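A Visit to the Delby Pad Plant in Bollstead

We went to Bollstead in October for the open day at Delby, which makes cotton bed pads and mattress covers for home care. There were 30 of us, split into two groups. Tibor Bakos from the finishing room led ours.

The tour starts at the bale store and follows the cotton through carding, layering and stitching. It was loud, and the ear plugs were needed. Packing is done by hand at 5 benches.

We use cookies to improve your visit. Accept | Manage settings

Mr. Bakos said most returns are a matter of size. People order without measuring the mattress, and the side flaps end up too short to tuck in.
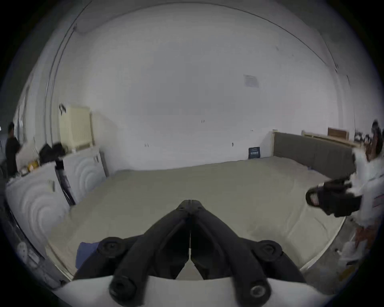

Prices and ordering

The plant shop sells seconds by the bag. I bought 4 washable pads, which have uneven stitching on one edge. Case orders ship in some 30 days. Parking is behind the building, and the next open day will be listed at the front desk.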